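Hakedetti project: progress report to the Softić Fund
To: Yolandi Sibiya
Date: 3/1/19

Hi Yolandi,

Happy new year from a very warm Daltden! You asked for "the plain version, with the bad bits left in", so that's what you're getting. The short answer to the question the Fund gave us (can a machine do a household chore yet, the boring kind, without somebody standing beside it?) is still no. It's a more interesting no than it was in June, though, and I think the next stretch of money can be spent a lot better than the last one was.

Most of this report is about the sink. We're still on the play kitchen, with the toy spoon and the blue bowl, and I'll get to why further down.

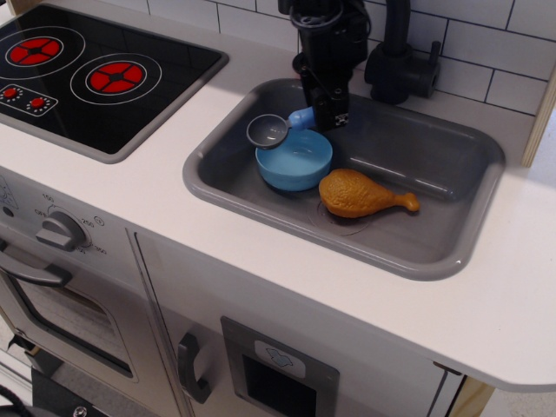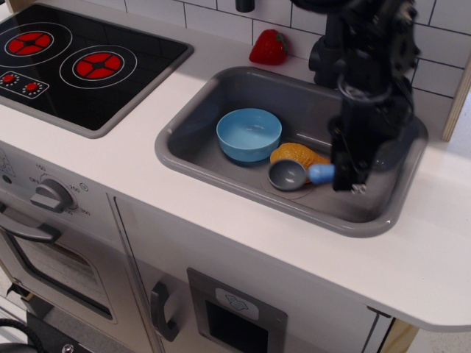 So, what have we done with your money? The original plan had six chores in it: getting things out of a sink, putting things into a sink, opening and closing a cupboard, wiping a counter, moving a bowl from one side to the other, and restocking a shelf for our friends at Lillitz. I was pretty cocky about that list when I wrote it. We've made proper headway on the sink pair and the bowl, we've made a start on the cupboard, and the wiping and the shelf have barely been touched. I'd rather say so on the first page than have you find it in the table at the back.

The number everybody wants is the attempts. We logged 1643 of them over the reporting period, counting every go where the arm was told to do the job and left to get on with it. Of those, 317 were what we call clean, meaning the job got done start to finish with no human hand going in and no restart. The rest covers everything from "nearly" to "please turn it off". I know 317 doesn't look flash next to 1643. Please remember that the early weeks are in there too, when we had the grip force set wrong and were basically flicking cutlery across the room. I thought about leaving those weeks out and decided that would be a fib.

What goes well

Bowls are good. A bowl with a decent rim is a lovely thing to pick up, and if it's sitting flat the arm will usually find it. Moving a bowl is our most reliable chore by a long way and I've stopped holding my breath when visitors ask to see it.

Spoons with a chunky handle are getting better too. What helped most was dull: we stopped asking the arm to go for the middle of the handle every time and let it choose a spot depending on which way the handle was pointing. That was a fortnight of work and it did more for us than the fancy planning software I spent most of winter on (sorry about that, it's in the budget under "software", and yes, I still think we'll use it one day).

We've also got much faster at setting up. A good session is now up to 55 attempts before we pack it in, and I'm told by people who do this for a living that it's respectable for a team our size.

What goes badly

Sinks! I had no idea how much I'd come to dislike sinks. A table is easy, you come in from above or the side and there's room all round. A sink has walls, and the walls are exactly where things end up. If a spoon is lying hard up against the side, there's nowhere for the fingers to go. A person does a little scrape with a fingertip to bring it out from the wall, and you've never thought about it once in your life. The arm doesn't have that scrape. We've had a go at teaching it one, and so far it's about as graceful as me trying to get a coin off a wet bar.

Then there's the tap. It sticks up right at the back where the wrist wants to be, so any reach towards the rear of the sink has to go around it. We lost plenty of goes to the arm getting timid near the tap and simply stopping. It's a safe thing to do, and I suppose I should be pleased, but a helper that stops dead in your kitchen whenever it gets near the tap isn't much of a helper.

Odd shapes are the other trouble. Bowls and spoons have an obvious bit to hold. Play food mostly doesn't. It's lumpy, it rolls a bit when nudged, and the software changes its mind about what it's looking at depending on the angle. We had a run where it was quite certain of a thing from one side and then had no opinion at all from the other. For picking up it shouldn't matter what the thing is called, only where you can grab it, and we're slowly pulling those two questions apart.

And clutter. One object, fine. Two objects, mostly fine. Once things are touching or overlapping, the success rate drops off a cliff. I haven't put a number on it here as we only started logging clutter separately near the end, and I don't trust what we've got yet. It'll be in the next report.

Why we're still on toys

I know a couple of people on your side were hoping to see a real kitchen by now. So was I. My reasons for holding off are mostly about breakages and partly about pace. Toy crockery can be dropped all day long. The counter is low, everything is light, and when the arm gets it wrong the worst that happens is I have to crawl under a desk. In a real kitchen we'd be sweeping up every second go and we'd get through a small fraction of the attempts.

There's a fair criticism here, which is that a toy sink has no water in it, no grease, no steak knives, no half a lasagne. All true. Doing well on the toy one doesn't mean we'd do well on yours. What I'd say is that doing badly on the toy one is a pretty firm sign we'd do badly on yours, and we've still got a fair bit of doing badly to get through. I'd like to see the clean runs become ordinary before I put the arm anywhere near a dinner plate.

The shop floor

Lillitz have been very patient. Their question is different from the household one and in some ways easier: the same packets, the same shelf, the same height, every night after close. The store manager walked me through a restock and it was a real eye-opener. The lifting and placing is maybe the smallest part of it. She was checking dates, pulling the old ones forward, squashing cardboard, noticing a leak two bays over, and answering a question about birthday candles, all without breaking stride. If we could give her a machine that did only the placing, she said, she'd take it, provided it didn't need her to come over and rescue it. If she has to rescue it more than now and then, she'd sooner do the job herself.

I wrote that on the whiteboard and it has changed how we keep score. We used to count whether the job got done. Now we also note whether somebody had to step in, and how long they were tied up for. A chore that gets done with three rescues is a chore you've done yourself with extra steps. I reckon that goes for homes as well.

Money and people

We're a bit under on travel and a bit over on parts. The over is nearly all gripper fingers, which wear faster than I'd budgeted for, and one replacement cable. The spreadsheet with the receipts is coming to you separately and I've marked the two lines that moved. Nothing needs your sign-off yet, but if the fingers keep going at this rate I'll be asking to shift some of the travel money across.

Staffing is steady. We did lose our part-time programmer to a job that pays properly (good luck to him!) and the gap has been filled by a student on placement who is very keen and asks better questions than I do.

What's next

I'd like to drop counter wiping from the list altogether for now. It needs a sense of how hard you're pressing that our setup just hasn't got, and I'd be spending your money to find out what we already know. If the Fund is happy, I'd put that time into clutter and into the scrape, which between them would fix a big share of the failures at the sink.

After that it's the cupboard. Opening is coming along. Closing is oddly harder, mostly to do with the arm being in the way of the door it's trying to shut. We've got an idea for it that involves backing off and giving the door a push from further along, and I'll let you know how it goes.

For the shelf, I want to borrow a single bay from Lillitz and have it in our own room, so we can work in daylight and not be underfoot. They've said yes in principle and we're sorting out who carries it up the stairs.

Could you let me know about two things when you get a minute? First, whether dropping the wiping needs a formal change to the agreement or whether an email will do. Second, whether you'd still like to come out to Daltden and see it for yourself. I'd suggest a morning, when the room's cooler and so am I. You're welcome to set the sink up any way you like, and I won't touch anything once you've put it down.

The attempts log is attached, along with the notes on each failure. Some of the comments in the notes column are a bit salty. I've left them as they were typed.

Cheers, and talk soon.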